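Notebook, June 11, 2025

Board paper work, continued from the last entry, and I'm still on the skills matrix. I thought this would take a morning and it has eaten most of a week, so I'm writing down where I've got to before I forget why I did any of it.

Background for whoever picks this up after me: Katon wants its board review finished before the July meeting. They have 10 directors, which is a lot for a manufacturer that size, and 4 of them come off at the next annual meeting. Two were always going to go. The other two surprised everyone, me included, and it leaves the audit side looking very thin. My bit is the matrix (who knows what, how deeply, how recently) and a draft of the new biographies for the annual report. The Clurkunlow office is doing pay and the terms of office, thank goodness.

First attempt at the matrix was a plain yes/no grid. Finance, law, retail, manufacturing, people, technology, overseas. Sent it out, got it back, and practically everyone had ticked practically everything. Of course they had! I'd tick "technology" too if a form asked me, I once changed the toner in the big printer. So as a way of finding gaps it was useless, a solid block of ticks from left to right.

Second attempt, which is the one in the shared folder now, asks for a job or a role against each tick, with the years. You say manufacturing, fine, where and when and doing what. I wasn't sure how that would go down and there was one slightly frosty reply, but the rest filled it in properly and a couple seemed to enjoy it. One wrote nearly a page about running a bottling line. Lovely stuff, can't use any of it.

What came out:

Law and finance are well covered even after the departures, though the finance people are mostly deal people and I can see only one who has ever signed off a set of accounts. That matters for the audit chair. Flagged in red in column F.

Retail is heavy. Far too heavy for a firm that sold its last shop years ago. I suspect this is just history, people inviting people they used to work with.

Manufacturing is thinner than anyone thinks. Plenty of folk have sat on the board of a company with a factory. Very few have run one. I split the column into "ran it" and "oversaw it" and the first half nearly emptied.

Nobody on pensions. Not one. The scheme is mentioned in every set of minutes for the past two years, so I'd have expected somebody to notice.

Note to self on scoring: I tried 0 to 5 and it was hopeless, everything drifted to 3. I'm using blank, some, strong. Please don't put the numbers back in.

Then the biographies. I had a pile of old ones to work from and they're all built the same way, you could swap the names round and hardly tell. Every one of these people is strategic. Every one is respected by their peers. I went through with a pencil and crossed out anything that couldn't be checked, and some came down to three lines. Those three lines were much better reading. So the draft rule I'm working to is: current job first, then the jobs that explain why they're on this board, then other boards, then training, and stop. Limit of 200 words each. The longest of the old ones has a whole paragraph on a sailing club and I'm going to have to be brave about that.

I also want each one to say in a single plain sentence what the person brings. "She ran the Mulerach plant and chaired its safety group" is the kind of thing. Easy when there's something to say, horribly hard when there isn't, and I've left a couple of those sentences empty in the draft with a yellow mark. Suggestions welcome, no adjectives please.

Dates are a mess. The old report has one director joining in a year when, going by the minutes, that person was still only attending as a guest. The register gives a third date. I've gone with the register throughout and kept a list of every place it disagrees with the printed reports, in the tab called "dates grr". If someone could look at that with the minute books in front of them I'd be very grateful, the scans I have are awful and half the sevens look like ones.

Outside interests, next. I wrote these up from the declarations, then compared with what each person puts in their own biography, and the two don't match for everyone. Mostly small stuff, a charity someone left, a school they've joined since. The one I'm a bit bothered about is the seat at Matoušek, which appears in the biography and is missing from the declaration. Matoušek supplies Katon with castings. It may well have been declared at a meeting and never got onto the form, I've seen that happen more than once, but it needs asking and it needs asking before July. I've drafted a note and haven't sent it. Going to sleep on the wording, the first version sounded like a policeman.

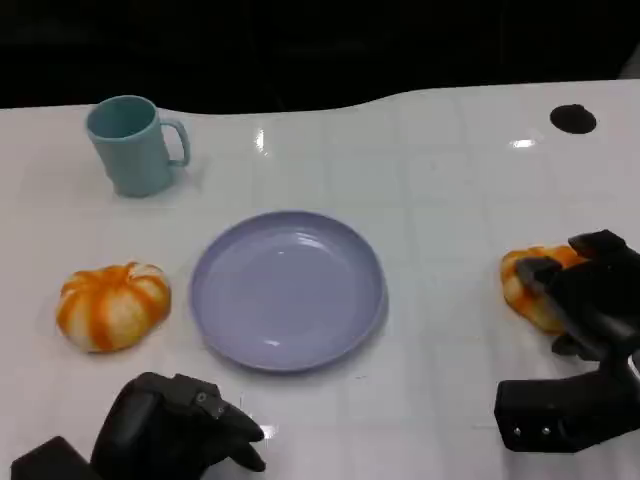

Independence comes straight after that, as it hangs on the same answer. The way I've done it is to list the tests down the side (used to work here, does business with us, family ties, been on too long, shares) and put a short remark in each box, even where the remark is only "none declared". It looks fussy. But last time round there was one line saying the board considered all its outside directors independent, and when I asked how they had reached that view all I could find was the same line from the year before. So fussy it is.

Length of service needs a proper conversation. There are two people who have been there long enough that a fair number of shareholders would raise an eyebrow. Both are good, as far as I can tell from the papers. One of them is the only person who remembers why the Mulerach lease was written the way it was, and we've needed that twice already this year. I'd put the reasons in the report openly and let people disagree. Clurkunlow would prefer a softer paragraph about continuity. We've agreed to write both and put them side by side.

Committees: I drew it all out on a big sheet to see who's on what and it looks like a bowl of noodles. Same three names on everything. When the leavers go, audit is down to 2 members, below what its own terms of reference ask for. That's the first thing to fix, whatever else slips. I pencilled in two possible moves from pay to audit, but that leaves pay short and round we go again. Really they need to recruit, and the matrix says fairly loudly who: somebody who has run a factory, or somebody who knows pensions, and if by some miracle it's one person then wonderful, ring them at once.

Side thing. I had a go at writing the role advert for that seat so it doesn't get left until the last minute. The old advert asked for "gravitas". I've taken that out. Mine says what the job is, how many days, what it pays, where the meetings are and what the person needs to have done. I added a line saying previous board experience is helpful but not needed, and I expect to have to fight for it, but if you always ask for people who have already been on a board you do rather get the same people. Draft is in the folder as advert v2. (There is no v1, I saved over it. Sorry.)

Still to do, in no good order:

Send the note about the Matoušek seat, once it reads like a human wrote it.

Chase the two missing returns. One was promised yesterday.

Cut the sailing club.

Check whether the training records cover the outside directors or only the staff ones. The index suggests staff only, and if so we've nothing behind the sentence in last year's report about induction.

Ask Clurkunlow for the current terms of reference for audit. I'm working from a copy with somebody's scribbles on it and can't tell which of the scribbles were adopted.

Decide on photographs for the report. There's a strong feeling that everyone should be re-done in matching style and an equally strong feeling that it's a waste of money. I've no view and would like to keep it that way.

Column widths! The matrix prints across four sheets at the moment and I ran out of tape.

Next session I'll start with the register and work forwards, and leave the biographies alone until the dates are settled.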